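Two-armed sorter takes shape at Jirmont workshop

Members of the Jirmont shared workshop have their homemade bottle sorter, Laline, up on its rail, and it's a treat to see! Krisztina Oláh and Hildegard Kramer started the build in June and have put in 32 evenings so far, most of them on wiring.

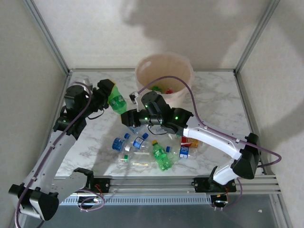

Laline's left arm with a green soda bottle, the right gripper close beside it.

Both arms share one aluminum rail along the front of the table, with the bucket at the back. "I love watching them reach into the same pile," said Oláh. Next up is a second bucket, so cartons can go in separately. The workshop is open to visitors until 9 p.m.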